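## 2. Siting the Koketti weather mast

Read all of this before unpacking. Needs 2 people. Section 7 covers the logger, dont start there.

Tools: spade, spirit level, 34 mm spanner, tape. 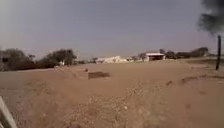
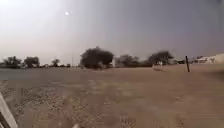
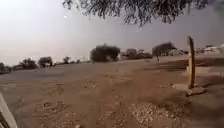
Wind readings are only as good as the spot. Keep clear of walls, sheds, parked lorries. Open ground with a low horizon is what you want, as in all three photos, but keep the base plate off the gravel and on the sandy part, pegs grip badly in loose stone.

1. Lay out base plate. Arrow to north.
2. Drive the corner pegs. Flush, no further.
3. Slot mast sections together, thin one last.
4. Fit the wind cup **before** raising. Finger tight, then a quarter turn.
5. Raise mast. One lifts, one holds the foot.
6. Clip guy lines, tension evenly, check level.

**Caution:** never raise near overhead cables. Stop if it's gusting.

**Note:** masts bought before March have the old Voler clips. Ask Brisa Meléndez at Dremingate for the new ones, they are'nt in the box.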